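Independent documentaries > Festival and screening talk

Skastine (the ferry documentary) – who has seen it?

eleckfan
Sun 22 January
Caught Skastine at the Parnell last night and I'm still buzzing! It follows the last crew on an island ferry, 89 minutes, no narrator, and the sound of that engine room is unbelievable. They sold almost 700 seats. Go if it comes anywhere near you. 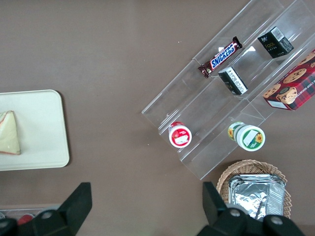 Sandwich on a tray, pre-show.

negi_reels
Glad you had fun, but I thought the middle dragged. Twenty minutes of union meetings and we never learn who called the vote.

eleckfan
Oh, the meetings were my favorite part! You can watch people change their minds – how often do you get that on film?

moth_and_lamp
I'm with negi. Lovely camera work, thin reporting. The director's short about the Eleck cannery did more in half the time.

tidewrack
Disagree, the short leaned way too hard on music. Does anyone know if Skastine is getting a wider run?

eleckfan
They said March at the Q&A, small theaters first. They're trying to raise 2,000 for subtitles and were at 597 when I left. I chipped in!

negi_reels
Fine, I'll give it a second look in March.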